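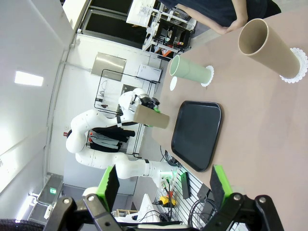
Can a machine clear up after morning tea yet?

Posted by bench_and_biscuits

I help run a little craft and catering workshop, and after every session I'm the one left with the cups, the trays and the paper doilies. My brother-in-law reckons a robot arm could do the lot by now. I've seen the clips where one picks something up and everyone claps, but has anyone watched one get through a proper chore, start to finish? I'm after tidying more than cooking - cups onto a tray, tubes back where they live, table wiped. We had a bloke from Vanton out last October and he talked for ages without giving me a straight yes or no. Cheers in advance!

Funmilayo Jibrin

Short version: bits of it, yes. Picking up one cup that's standing upright with a bit of space around it is very doable. I spent 3 months on a packing line in Akinola where the arms did one job each, and they were brilliant at that one job (and hopeless the minute somebody moved the bin).
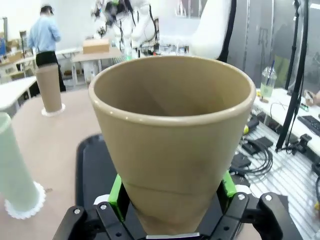

Holding a cup upright, with soft things like paper doilies close by

Grabbing is only the start, though. A cup that narrows at the bottom wants a fairly gentle squeeze, and a doily is a pain for a machine because it slides, folds and sticks to whatever's sitting on it. My own test for any salesman is to ask him to shift everything on the table by a hand's width and run it again. Ask how long it takes too. On our line a fumble meant someone walking over to reset it, and we had 26 of those on my worst shift. I'd still have one for the boring lifting, but I'd be doing the wiping myself.

zudska_fan

Just get a dishwasher mate. Or look up Prondero, my cousin's work uses them, no idea what for.

Comments (3)

bench_and_biscuits: Thanks Funmilayo, the hand's width trick is going straight in my notebook. And we've got a dishwasher, it doesn't load itself!

teatowel248: Same question for folding, anyone? I've got a mountain of aprons here and my favourite colour is fast becoming "whatever's clean".

Funmilayo Jibrin: Folding is a whole other headache, start a new thread and I'll have a go at it tonight.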